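I start my peppers indoors in February, on the shelf over the dryer, and every year somebody at the Grenora seed swap asks how I do it. So, my way!

**Sowing**

1. Soak the seeds overnight in weak chamomile tea. Plain water works too, I just like the smell.
2. Fill your cells with damp seed mix and poke two seeds into each one, a pencil-eraser deep.
3. Cover with a clear lid and keep them warm - mine sit on an old heat mat that runs day and night.
4. Once they're up, lid off, lights on. Snip the weaker seedling (I hate this part).

**Potting up**

Move them to 6-inch pots when they have 6 true leaves. Hold them by a leaf, never the stem. Water from the bottom and go easy on the feed until you see new growth. 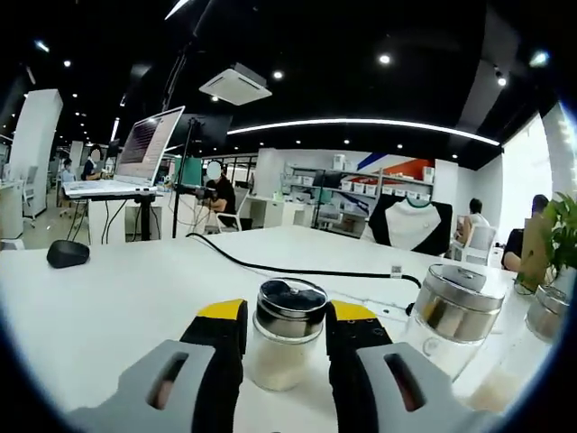
Nimal Herath: My habaneros took almost a month to come up last year, so don't dump the tray too early. Do you bury the stem at all when you pot up?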